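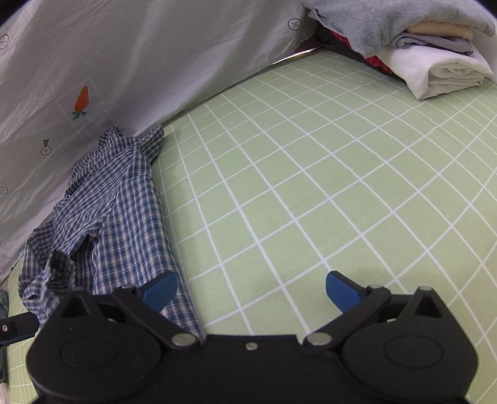 2019-06-19

Back on the basketball numbers today. I finally got the whole shot log from the Skutwood league into one sheet – 2,713 attempts, after throwing out the ones with no shooter written down. Shuk-fan Mak wants to know if teams really get worse looks in the last two minutes of close games or if it just feels that way when you're sitting in the gym yelling. I bet her a coffee that it just feels that way. I may owe her a coffee.

First pass: I called a game close if it was within 6 points when the last two minutes started. That gives me 13 games, fewer than I'd hoped for. The shots do come later in the possession, no question, and a lot more of them are long twos off the dribble. Celier are the worst for it. They run pretty stuff for three quarters and then everybody stands in the corner and watches the point guard pound the ball. Drives me nuts!

Tapia go the other way, they keep cutting right to the end, but they also miss a ton of layups late, so on makes alone they look just as bad. Shuk-fan says tired legs. Could be. I'd want minutes played for each shooter before I wrote that down anywhere, and the Plarwood scorekeeper doesn't record substitutions at all (I asked, she laughed at me).

Wasted almost an hour on a dumb thing: the clock column counts up in the home books and down in the away books, so half of my "last two minutes" shots were from the opening tip. Fixed now, but anything I sent around before lunch is garbage, please delete it. Sorry, Shuk-fan.

Also still arguing with myself about fouls. If a guy gets hacked going up and makes 1 of 2 at the line, the log shows no attempt. Late in games that's a big chunk of the offense. For now I've added those trips as their own row type and left them out of the shot chart.

Next: rerun with the cutoff at 10 points and see if the Celier thing holds up. Then get the October preseason books typed in, they're still in the blue folder. Shuk-fan has the key to the cabinet.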